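Nawal Sqalli has been asked whether a robot can do the washing-up so often that she answers before I finish the question. "No. It can put some of the plates in the rack if you've laid them out nicely. Ask me again in February and I'll probably say the same."

She runs the bench trials at Stiltness, a small firm in Skamthorpe that tests two-armed machines on dull jobs for shops and care homes. I spoke to her there on October 21, 2024. Her current job is sorting wrapped sweets into a tray, for a wholesaler called Badawi that wants its mixed boxes filled without a person standing over them all day. 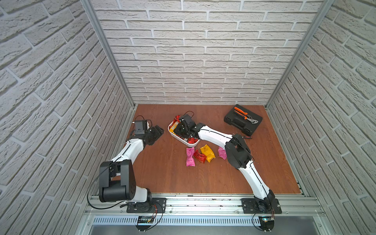 Sqalli came to this from shop work. She spent five years on the packing line at Judlow, and she judges the arms the way she was judged there, by how many boxes go out that don't come back. Wrapped sweets are a hard start, she says, as no two lie the same way. Foil slides and a twisted end folds under the finger. The bench isn't cleared for the trials either, and the black toolbox with the orange-handled pliers on its lid stays where somebody would leave it in a real stockroom. "A kitchen worktop has the kettle on it and yesterday's post. If it only works on a bare table I'm not interested."

I asked how fast it was. "Slow. I'd have filled the tray and gone for my break." On a good run the pair place 70 sweets before a person has to step in. On a bad one it's 2.

Most of the trouble is in the picking up. The cameras on the arms find a red wrapper easily enough when it lies apart from the others. Put several together and the gripper may close on the gap between them, or take hold of two and drop one on the way over.
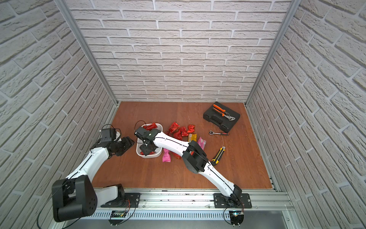 ## What about the house?

"People want laundry," she said. "They always say laundry." Her team tried socks for a while. Matching them was fine, but turning one the right way out took 20 minutes and the sock was no use afterwards.

She thinks the first household jobs will be small ones at a fixed spot: emptying a cutlery basket, putting toys in a box, sorting tablets under supervision. Stairs, pets and wet floors she puts a long way off. She wouldn't leave one of these machines alone with a hot pan.

Shop floors are closer, in her view. The goods arrive in known sizes and the bench can be bolted down. Someone is usually nearby to sort out a jam. Even so she has told Badawi to keep its packers on, and to think of the arms as help for the evening shift.

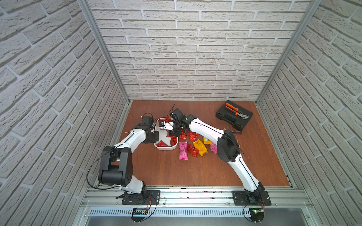
*Both arms at the tray during the sweet-sorting job, Skamthorpe.*

Using both arms together brings its own problems. They have to share the space over the tray, and if one waits too long for the other the whole job slows down. Sqalli would like each to learn when to get out of the way. "Two people in a small kitchen manage it without talking. We're still writing that part."

Does she have a robot at home? She has a vacuum cleaner that gets stuck under the sideboard. She does her own ironing.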